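Sorting of toy building bricks

Sorting of toy building bricks is the practice of dividing a mixed supply of interlocking plastic bricks into groups, most often by color, and keeping each group in its own container. It is carried out in homes, nurseries, schools, libraries and toy-lending services, both as a form of tidying and as an early learning activity. Related practices include sorting by size, by shape and by set.

Background

Interlocking bricks are usually sold in boxed sets, but in shared use the sets seldom stay apart. Bricks are poured into one chest or bag at the end of play, and after a few months the original groupings are lost. A mixed supply is quick to put away and slow to build from. A sorted supply takes longer to put away, and the builder spends less time searching.

The choice between the two depends on the age of the users and the size of the supply. Small supplies of under 100 bricks are often left mixed. Larger ones, particularly those used by several groups in a day, are more commonly divided.

Sorting criteria

Color is the most widely used criterion for young children. It can be judged at a glance, does not depend on the direction in which a brick is lying, and requires no knowledge of part names. It is also the easiest criterion for an adult to check.

Size and shape are preferred by older builders, who tend to look for a particular part first and a particular color second. A brick is commonly described by the number of studs along each side, so that a square brick with two studs each way is called a two-by-two. In very large supplies the two methods may be combined, with color used for the plain bricks and shape for plates, slopes, wheels and figures.

Sorting by set is found mainly among collectors. It requires the printed parts list and is rarely attempted with bricks in daily use.

Containers

Open bins and tubs are the usual containers for color sorting. Low sides allow a child to see the contents and reach the bottom without tipping the bin over. White or clear containers are often chosen so that the container itself does not suggest a color group. Some institutions use containers that match the bricks, although this makes it difficult to change the groups later.
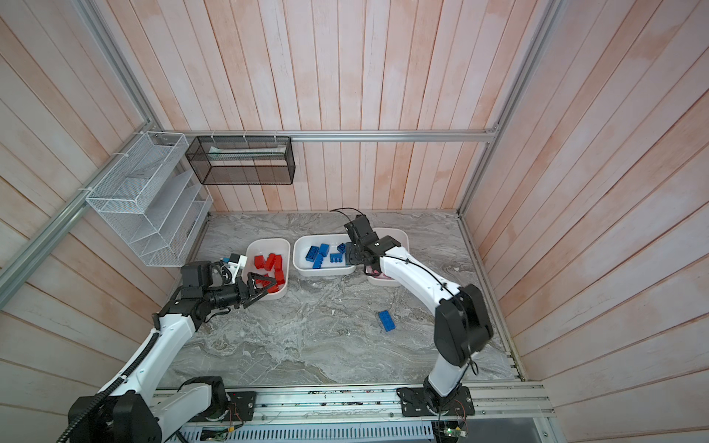 Red and blue bricks in separate white bins, with a single blue brick on the marbled surface in front.

Bins are generally placed side by side in a row, within reach of the person sorting. An open area is kept in front of the row for bricks that have not yet been placed. Mesh baskets and racks may be fixed to a wall or rail behind the work area, where they do not take up floor or table space.

Lids are useful for storage and transport but are normally removed during sorting. Deep chests are considered less suitable, as the lower layers cannot be seen and the contents are easily mixed again when a child digs for a part.

Procedure

Color sorting normally begins with the mixed supply spread out on a flat surface in a single layer. One bin is assigned to each color, and a sample brick is often placed in each as a guide. The sorter may then proceed in one of 2 ways. In the first, each brick is picked up in turn and taken to its bin. In the second, all bricks of one color are removed before the next color is begun. The second method is slower for adults but easier for young children, who need to keep only one color in mind.

Joined bricks are pulled apart before they are placed. Neighboring shades cause the most disagreement – pink and red, for instance, or light and dark blue. Most written routines settle the matter in advance, either by giving each shade its own bin or by stating which shades are to be kept together.

The Nirkasholm method

A routine known as the Nirkasholm method was set down by the teacher Archie Lamont for the Nirkasholm nursery and was later adopted by the Jikgate toy library. It limits each session to 10 minutes and each child to 3 colors. Bricks that remain unsorted at the end of the session are returned to a spare bin and are the first to be spread out at the next. Lamont's notes advise against racing, on the grounds that children who hurry tend to throw bricks and miss the bins. The Jikgate version adds a monthly check in which each bin is emptied and looked over by an adult.

Large-format bricks

Bricks made for toddlers are larger than the standard type and have fewer, broader studs. They are easier to grasp and are less likely to be swallowed. 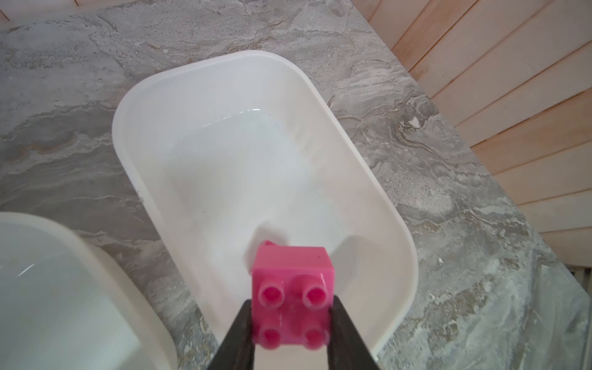
Pink two-by-two brick with hollow round studs, above a white tub containing a shallow layer of clear water.

Large-format bricks should be stored apart from small ones wherever children under three have access to the supply. Institutions that keep both types commonly use separate shelves for them.

See also

Block play
Color recognition
Toy library
Toy storage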